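サポートチケット：薄手グリッパー比較試験　黒布の把持が安定しない件
製品：Berkska 平行グリッパー／Geron コントローラー
起票者：Ignacio Iwasaki
状態：対応中
起票日：2020年7月20日

いつもお世話になっております。先月はアームの据え付けで遅くまでお付き合いいただき、本当に助かりました。あのときの配線は、いまもきれいなまま使っております。

さて、今回は布の把持についてのご相談です。Berkska の指先を2種類取り寄せ、同じ黒い布をつまんで持ち上げる比較をしています。箱ものなら何の苦労もなかったのですが、布となると急に機嫌が悪くなりまして、持ち上げたあと5秒の保持のあいだに指先から少しずつ抜けていくことがあります。毎回ではないので、かえって困っております。

つまむ位置は布の端ではなく、少し内側を寄せて取るようにしています。端を狙うと手首カメラの認識がふらつくので、この取り方に落ち着きました。

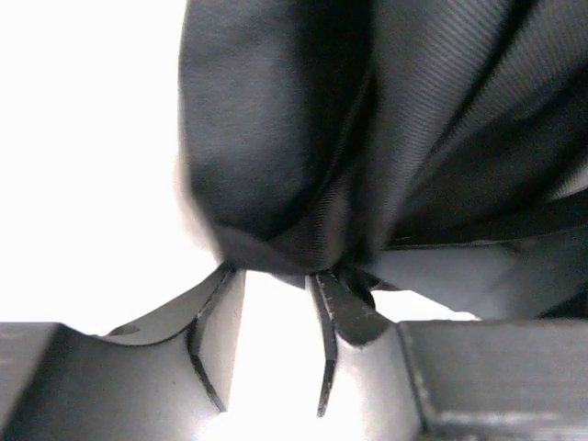

閉じ指令はコントローラーの画面から手入力で、把持力の設定は7にしています。5まで下げると抜ける回数が明らかに増え、上げると今度は放すときに布が指先についてくるような動きをします。どちらの指先でも傾向は似ていますが、抜け方には違いがあるように思います。片方はじわじわ、もう片方はあるところで急に、という感じです（感覚的な書き方ですみません）。

こちらで試したことを書いておきます。
・グリッパーの原点復帰をやり直した。変化なし。
・閉じ速度を半分にした。布の寄り方は落ち着いたが、抜けはまだ出る。
・コントローラーを再起動した。最初の何回かは調子がよく、喜んでいたらまた元に戻った。
・指先の固定ねじを締め直した。片側がわずかにゆるかったが、締めても結果は同じ。

ログを見ると、閉じ完了のエンコーダ値は普段1,990で止まるのですが、抜けるときはその手前で「把持完了」が出ています。つかみきる前に完了と判断しているのでは、と素人考えながら疑っております。布が厚く重なったところを挟むと、そうなるのかもしれません。

もうひとつ気になっているのがカメラです。黒い布が手前に大きく垂れると、手首カメラの映像はほとんど布になってしまい、背景は白く飛びがちです。露出を自動から固定に変えるべきか、照明を動かすべきか、このあたりもご意見をいただけるとありがたいです。 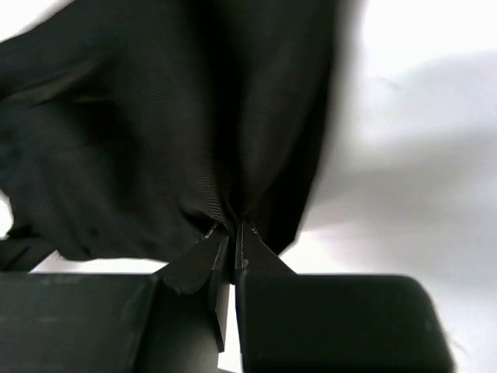
Mal-soon Cheon：Iwasaki さん、詳しいログをありがとうございます。読んでいて状況がよくわかりました。完了判定については、私も同じところを疑っています。Geron の初期設定では、電流がしきい値を超えた時点で位置に関係なく完了を返します。硬いものならそれで困らないのですが、布は重なり具合で早めに電流が上がることがあります。判定条件を「電流のみ」から「電流かつ静止」に変えて、把持力は7のまま、同じ手順でもう一度お試しください。設定画面では「把持」タブの下のほう、少し見つけにくい場所にあります。

カメラは、まず露出を固定にして、布のしわが見分けられる明るさに合わせてみてください。背景の白飛びは、位置決めに背景を使っていなければそのままで大丈夫です。照明を先に動かすと、あとで比較がしづらくなりますので、そちらは次の段階にしましょう。

Ignacio Iwasaki：早々のお返事、ありがとうございます。あのタブは何度も開いていたのに、下まで見ていませんでした。背景は位置決めに使っておりませんので、露出の固定もあわせて進めます。指先2種類とも同じ条件で取り直し、エンコーダ値と電流のログをこのチケットに添付いたします。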